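The kitchen hand who never clocks off

I got to the Flakon canteen at the worst possible moment, ten minutes before the first breakfast sitting, and Marina Stamatopoulos put a tray of rolls in my arms before she'd even asked my name. So I carried rolls. It's not a bad way to meet a workforce, as it goes.

Flakon makes bottle stoppers, 2000 people work across its two sites, and all of them seem to want eggs at the same time. Marina has run the kitchen for 12 years. Last January the company told her she was getting a robot arm, supplied by a small outfit called Furarico, and she tells me she went home that night and looked at job adverts until one in the morning.

"I thought, well, that's the early shift gone," she says. "Then I thought, hang on, I hate the early shift."

The arm does the fiddly, boring end of things: fetching, putting away, opening cupboards, shifting crockery from one side to the other. It doesn't cook. It's slow, too, much slower than I'd expected (I timed it putting away a bowl, got bored and went for a coffee). But it does it at four in the morning, when it used to be Marina or one of her team doing it with their coats still on.

What's changed most is the rota. The first shift now starts at six, and two of the team who used to swap it between them have stopped needing a taxi allowance, which they rather miss. The money from those hours went into lunch, where the queue had been dreadful for years. There are also new chores, and these weren't in the brochure. Someone has to put everything back in the right cupboard, every time, and someone has to go over the night's list of things the arm gave up on. On the morning I was there it had given up on a colander.

Not everyone's sold. One of the porters told me he'd been promised training and got a leaflet. When I put that to Lutz Stüber, who looks after the project for Furarico, he winced and said it was fair. They've since set up proper sessions at the Szalai site, a couple of hours each, and the porter's name is on the list - I checked.

Lutz's own job is a funny one. He spends most of it in kitchens that don't exist. Every new task is tried first in simulation, in a made-up room with made-up cupboards, and he'll run the same door 3000 times before he lets the real arm anywhere near Marina's. He showed me a few of these rooms on his laptop in the staff room, between bites of one of her cheese rolls, and I have to say I got a bit of kitchen envy. Marble worktop! Patterned tiles! Flakon's is all steel and a floor drain.
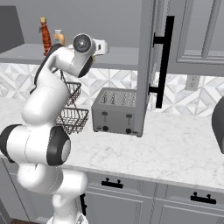 One of the simulated kitchens, with the arm beside a wire rack, a four-slot toaster and an open cupboard door.

Marina had a good look as well and spotted the trouble at once. "Who leaves a door open like that? You'd have your eye out." Lutz wrote it down. Open doors are a sore point, he says, as people leave them open all the time and the arm has to cope with that as well as with the tidy version.

I think that's what I liked best about the visit, her leaning over his shoulder and telling him how kitchens work. She's been paid for it since the spring, an afternoon a week, and she's asked for a second. There's a canteen at Vidavitz next, with 200 seats and a manager who has already rung her twice to ask whether she regrets it.

"I told him to sort his cupboards out first," she says, and goes off to see about the eggs.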